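A Thursday at the Urkik cash centre

The cash centre at Urkik opened its doors to visitors one Thursday in February, and I went along with a group of shopkeepers and one retired bank clerk. We were met at the gate at half past nine by Nuala Madigan, who runs the day shift. Phones went into lockers, and we got them back at lunch.

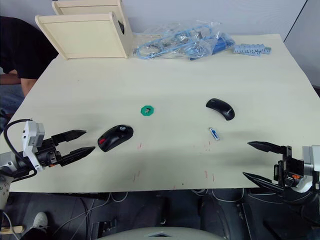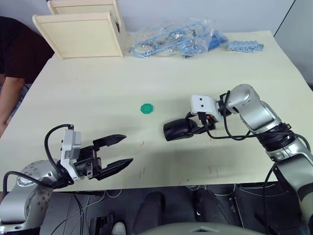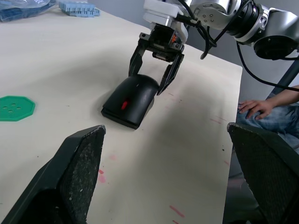 The light-coloured tabletop, three views.

The centre takes in notes and coins from shops and bank branches, checks them and sends them out again. It serves 304 branches and shops, down from more than 200 on top of that before the last round of closures. Montes does the vans. Deliveries come in overnight and the counting starts at 5.

Coins were the part I had come for. They arrive in bags, get tipped into a hopper and are sorted by size. Foreign coins and washers drop into a side tray. Nuala said small change is slow to come back, as people leave it in jars at home, and the centre has to order new stock when the shops run short. Bags are sealed, weighed and stacked on pallets by value.

Notes are handled upstairs behind glass. Torn and taped ones are pulled out and go back to the central bank. We could watch but not go in.

Kieran Ó Dubhghaill gave a talk after tea on what it all costs. A small shop using the Vundik collection plan pays 171 a month, and several people in the room thought that was too much. He didn't argue. He said fewer stops on a round push the price up for those who are left — a butcher behind me said he had worked that out already.

Lunch was soup and rolls. Visits are listed in Urkinside, the centre's newsletter, and you need to book and bring photo ID. Parking is on the road outside and fills up early.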